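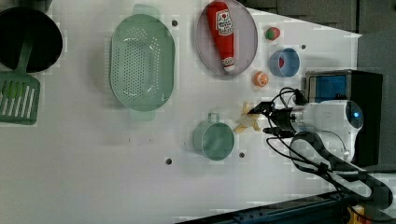

From: Enda Cronin
Date: 2007-04-02
Subject: Re: the Rorkonell billboards

Venla Ikonen wrote:
> Has anyone got a straight answer on whether Fogh is pulling the
> billboards or only the magazine pages? My sister drove past the
> big one by the bus depot this morning and it's still up. Also I
> don't see why everybody is mad at the model. She didn't write it.

Hi Venla, and hi everyone else,

I got through to Fogh's press office after two days of trying (I was on hold so long I did my nails) and the magazine pages are gone starting with the next issue. The billboards come down when the lease runs out, and there are 14 of them, so your sister will be looking at that one for a while yet. The woman I talked to was perfectly nice but she kept saying "our agency partners" every time I asked who approved the slogan. So, Rorkonell!

I agree with you about the model. What gets me is that they shot the whole thing in January and had all that time to show it to one person from the valley – just one! – before putting a weaver's pattern on a perfume box and calling it "untamed."

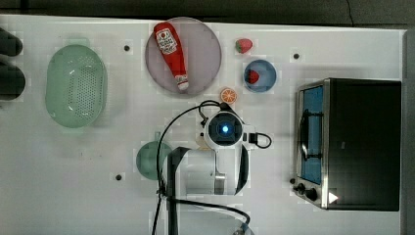 Ruth Lozano's petition was at 1,488 names last night, and she wants to hold it until it's a bit bigger before mailing it. I'd send it now myself. People will have moved on to something else by summer, and Fogh knows it.

Yhon, you asked about the bottle. I did smell it, at the mall, and it's fine – sort of oranges and pencil shavings. I would've bought it last year without thinking twice, and I still have their hand cream in my purse, so yell at me if you want.

Does anybody have a scan of the first version of the ad, the one with the longer text? Mine has a coffee ring right over the small print.

Enda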